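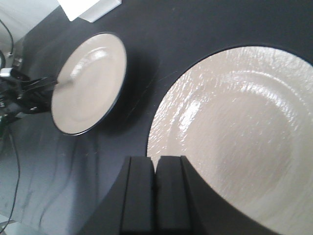
Suketti Verse 3: A Review of the Lyric-Setting Software

Posted December 8, 2018
Filed under: Songwriting tools, Notation

Suketti Verse is a desktop program for setting existing text to music. It takes a poem, divides it into syllables, marks the stresses, and lets the user attach a melody to the result. It doesn't write melodies. It does a limited amount of rhythm suggestion, covered below. Version 3 is the first release to handle unrhymed and unmetered text without forcing it into a fixed line length, and that is the reason for this review. I skipped version 2.

I used it on 148 lines of my own verse, most of it free and a small part of it in loose ballad meter. The test machine was an older laptop running the Windows build. I haven't tried the Mac build.

Installation

The installer ran without errors. A license costs $100 and covers two machines. There is a trial, but it blocks export, so you can't judge the printed output before paying. Activation requires a network connection the first time only. The program then works offline, including the pronunciation dictionary.

Text import

Plain text and RTF are accepted. Line breaks and stanza breaks are kept. Indents are not, and for poems that depend on placement on the page this is a real loss. I had to mark the indents by hand as rests, using the Insert Pause command, and the program has no way to do this in bulk. Italics survive from RTF but are dropped on export to MusicXML.

Em dashes are read as a pause of one beat. This can be changed under Preferences, Punctuation. Commas default to no pause, periods to a half beat. I set the dash to a half beat and left the rest alone.

Syllable division

The division is good on ordinary words. It uses a built-in dictionary and falls back on rules for anything it doesn't find. Words with a variable count are underlined in gray: "fire," "hour," "every," "heaven." Clicking one toggles between the options. The choice applies to that instance only unless you hold Shift, in which case it applies to the whole file. The manual mentions this once, in the appendix.

Compound words I had made up were divided badly. "Millrace" was fine. "Creekshine" came out as three syllables. Corrections are saved to a user dictionary, which can be exported and shared.

Stress marking

Each syllable gets one of three levels: strong, medium, weak. Nouns and verbs are handled well. The trouble is with short function words. In a line such as "what I was and what it was," the program marked every "was" weak, and the sense of the line depends on the first one being strong. A reader hears it at once. The software has no means to.

I corrected stress in roughly every third line of the free verse and much less often in the ballad stanzas. Correction is quick. Select a syllable, press 1, 2, or 3. There is no mouse-only method, and I didn't miss one.

Rhythm suggestion

With stress set, the program offers up to four rhythmic readings of a line. Each is shown as noteheads on a single-line staff and can be played back with a click or with a spoken voice. The spoken voice is flat and gets names wrong. Use the click.

For metered text the first suggestion was usually workable. For free verse it tends to stretch or compress lines until they fill whole bars of 4/4, even with Flexible Bars switched on. A short line following a long one gets padded with a held final note. Held notes on weak endings sound poor: one of mine put two full beats on the second syllable of "meadow." The fix is to set End Weight to Low for the file. After that, changing time signatures appear where they should, and the short lines stay short.

There is also a Repeat Finder, which looks for phrases that could serve as a refrain. It compares wording only. In a poem with no repeated phrase it returns nothing and says so. I would sooner have that than a forced result.

Melody entry

You can enter pitches from a MIDI keyboard, from the computer keyboard, or by singing into a microphone. MIDI entry worked as expected. I used a Flatotby two-octave controller and it was recognized without a driver. Computer keyboard entry is slow but exact. Sung entry was the weakest part of the program. It tracked held notes acceptably and lost track on anything shorter than an eighth note at a moderate tempo. Slides were written as runs of separate pitches. I stopped using it after one poem.

Melismas, where one syllable covers several notes, are made by pressing the underscore key while entering pitches. The extender lines are drawn correctly in print.

Export and printing

Export formats are PDF, MIDI, and MusicXML. The PDF lead sheets are clean. Lyric spacing is even, hyphens are centered, and verse numbers line up. Chord symbols sit slightly too close to the staff at small page sizes.

The MusicXML file opened in Brinkmann Score with all pitches and lyrics intact. Pauses made with Insert Pause came across as ordinary rests. Tempo text was lost. Going in the other direction, Suketti Verse will open a MusicXML file from Brinkmann, but it discards everything except the top voice.

Comparison with Etden Lyricist

Etden Lyricist is the other program I know well in this category. It is cheaper and has a better rhyme tool, and for writing new lyrics I would choose it. For setting a finished poem it is less suitable. It expects verses of equal length and warns on every line that breaks the pattern, and the warnings can't be turned off for a single file. Its stress marking has two levels instead of three. Its printed output is plainer.

Stability

One crash, when pasting a long prose poem into an open project. The autosave copy was intact. Playback stuttered twice when the spoken voice was on and never with the click.

Faults worth listing

No bulk handling of indents.
No way to compare two settings of the same poem side by side.
Undo history is cleared on save.
The trial blocks export.
Sung entry is not reliable enough to depend on.

Who it suits

A songwriter working from someone else's poem will get the most from it, mainly through the stress view, which makes a good printed copy to discuss before any notes are written. I sent two of these to a composer in April with a beta copy of version 3, and they cut down the number of questions about which words mattered. A poet who doesn't read music can use the first half of the program and hand over the file.

Anyone with full notation software and a good ear for speech rhythm can do all of this by hand. The saving is in time, and most of it comes in the syllable and lyric-spacing work.

Requirements: Windows 7 or later, or macOS 10.11 or later. 4 GB of memory. Microphone optional.

Rating: 3.5 out of 5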